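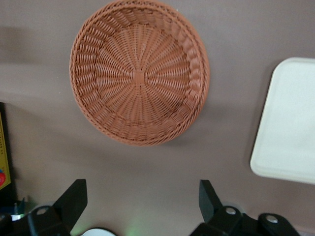 Can anyone tell me if the two leads from Skostberg are a couple in real life or if the whole thing is just promo? I binged both seasons in a week and now I'm in way too deep. I had my phone in one hand and was sorting hair ties into a round woven basket with the other, one of those rusty orange ones with the pattern spreading out from the middle like a sun, and I ended up reading gossip threads until 2 in the morning instead of finishing. Half of them say they got engaged in March. The other half say she's been with somebody from her old band the whole time. One page had her "net worth" and her shoe size but couldn't even get her home town right! I don't need anybody's private business, I just want to know if either of them ever said anything out loud about it. Thanks in advance :)
Posted by couchqueen_1516, 26/09/2024

foritzfan
Okay so I've followed both of them since way before the show (they were in Foritz together, tiny parts, you'd blink and miss it) and no, neither one has ever confirmed it. The engagement story comes from a single photo where she's wearing a ring at the Erkarow film festival, and it's the ring her character wears in season two. Same stone, same twisty band. People had a good laugh about it in the fan group and then the gossip sites ran it anyway.

What she did say, in the long podcast interview that came out with the finale, is that they're close friends and that she'd rather talk about the work. He got asked the same thing on a morning show and just changed the subject to his dog. Read into that whatever you like, I know I did, lol. The band thing I've never seen a source for, just people repeating each other.

If you want to keep up without all the junk, skip any page that has "net worth" in the headline. They copy from one another and the numbers are different every time. The podcast is long but the part you want is near the end.

salt_n_static
They're totally together, my cousin saw them at a restaurant

mossy.teacup
Can't help with the dating stuff but if you liked them as a pair, find Ó Riain, the miniseries. It's seven episodes and they play brother and sister in it, which is a bit weird to watch after Skostberg, not gonna lie. I had to take a break after the first one. It does get good once they leave the farm, and his accent improves a lot. My library had it on disc, so try yours before you pay for another streaming thing.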